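Inicio · Quiénes somos · Proyectos · Seguridad · Contacto

Lectura: 2 min

Quiénes somos

Hindell. Taller de robótica de servicio, 4 personas, una nave pequeña y bastante café. Programamos brazos para tareas de mesa: coger, remover, servir, dejar en su sitio. Clientes de hostelería y residencias sobre todo.

Lo que nos salió mal

Va en esta página porque nos define más que el catálogo. En abril, un jueves, prueba de Skivel (nuestro programa de bebidas) con una taza llena. El brazo tenía que soltar el mango de la cuchara y retirarse. No soltó. La pinza daba "abierta" en pantalla y seguía cerrada, el brazo subió y se llevó cuchara y taza por delante. Café por toda la mesa, una compañera con la manga empapada. Sin quemaduras, por suerte.

Fallo nuestro: nos fiábamos de la orden enviada y no de la posición leida. Desde entonces, 43 ensayos seguidos antes de dar por buena cualquier versión. El trabajo de mesa, con taza y bloques de madera: 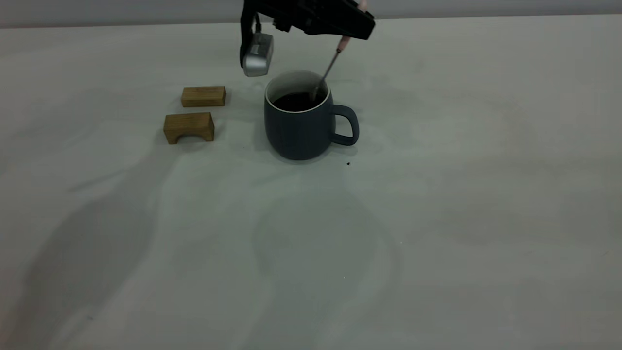
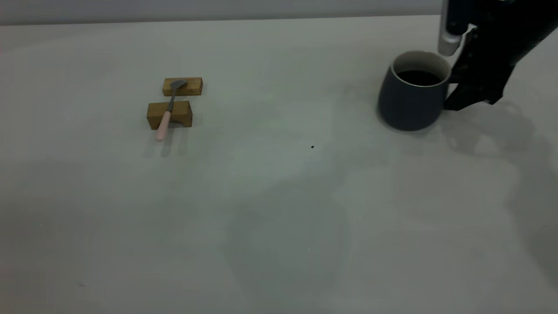
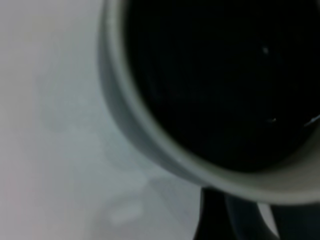
Qué cambiamos

- Lectura real de la pinza antes de cada retirada. Si no cuadra, parada.
- 2 setas de emergencia por puesto, una a cada lado.
- Líquido templado en pruebas, nunca recién hecho.
- Registro de fallos abierto al cliente. Ahora mismo 27 entradas, algunas bastante tontas.

Con quién trabajamos

Tremblay nos revisa la parte de seguridad. Zustard monta los puestos y hace el mantenimeinto. Visitas los jueves por la tarde, avisando antes.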